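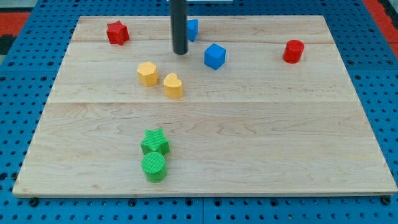
How big a board do you need for a set of shape blocks?
Big enough that every block can lie flat with a finger's width of clear wood on all sides. For a small set, a large chopping board will do the job.

Section 3: Setting up the board and sorting the blocks

I'm assuming you've been through section 2 and your Belay blocks are printed and cooled. If you're still waiting on the last couple, carry on anyway - you can do steps 1 to 4 without them.

What you'll want to hand: the board, the blocks, a soft dry cloth, a scrap of fine sandpaper and a tub with a lid. I use an old Taso biscuit tub and it's been brilliant.

1. Wipe the board down with the dry cloth. Mine is pale maple, glued up from planks, and I do love the grain on it, but any smooth, light wood will show the colours off nicely.

2. Run your palm slowly over the seams between the planks. If you feel a ridge, give it a few light strokes with the sandpaper, going with the grain, then wipe again.

3. Put the board on a firm table. I keep mine on a blue pegboard top (lots of little round holes, handy for catching crumbs, less handy for getting them out again).

Note: if your board slides about, pop a bit of rubber shelf liner underneath. Cut it smaller than the board so it doesn't peep out.

4. Press down on each corner in turn. A rocking board sends the blocks wandering, so fold a bit of card under the low corner until it stops.

5. Check every block for stray strings of plastic. The fine ribs down the sides are meant to be there, so please don't sand them off! They give small fingers something to grip.

Caution: these are small parts. Keep them well away from children under three, and from dogs. Any block that's cracked or has a sharp edge goes in the bin.

6. Scatter the blocks over the board, flat side up. I use red, blue, yellow and green, two of each, and I like them properly muddled, with the star off on its own somewhere near the back.

7. Sort by colour first. Push each pair together, then spread them out again and have a go by shape. Give it 10 minutes or so with a little one and stop while they're still enjoying it.

8. When you've finished, put the blocks in the tub and stand the board on its long edge to store it.

Cleaning

Warm water and a drop of Ciron soap for the blocks, then leave them on a towel to dry. Never the dishwasher - they'll soften and you'll have a very sad star. The board just wants a damp cloth, and a thin coat of oil every August or whenever it starts to look chalky.

Spare blocks are listed in section 6, under part 2080.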